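Dornden Draughts

Dornden draughts is a board game for 2 players, and it's the one I grew up losing at, so forgive me if this entry goes on a bit.

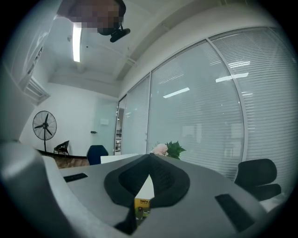

It comes from Dornden, a small market town a short bus ride from Rurkusbridge, and it's played on a board with 77 squares (seven rows of eleven, long side facing the players). Pieces move straight ahead or sideways, never on the slant, and you take by hopping over, same as in ordinary draughts. The big difference is the middle row, called the ditch. A piece that stops in the ditch has to stay put for a turn — I've lost more games to that than I'd like to admit!

The oldest rules I know of are in a booklet from Skolard, a printer's in Rurkusbridge that closed long ago. They ran off 1,000 copies and I own a very tatty one. It lists 207 opening moves and replies, most of them terrible.

There's also the Bermúdez version, where the ditch is two rows deep and the board grows to 88 squares. I find it slow, but plenty of people love it and a good game can last over an hour. The Dornden club plays both on Saturday evenings, and beginners usually start with the short ditch.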